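Unit 9 - Reading a Tabletop Before Refinishing

Start with the grain. On pale wood it shows as fine wavy lines, sometimes swelling into a wide arch. Sand along the run of the lines and ease the block through the curves.

Next, look at the marks. A gray scuff may be dirt sitting on the finish or wear in the finish itself. Wipe with a damp cloth first, let it dry, then tilt the top toward a window. If the mark is still there, note it on your sheet - do not sand yet.

Sheets are due 1/13/22. The Bramton reading stops at page 70.
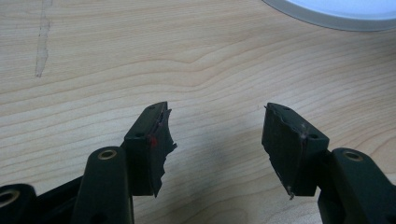
Nandi Mabaso: On a glossy top I would try mineral spirits before deciding the finish is worn.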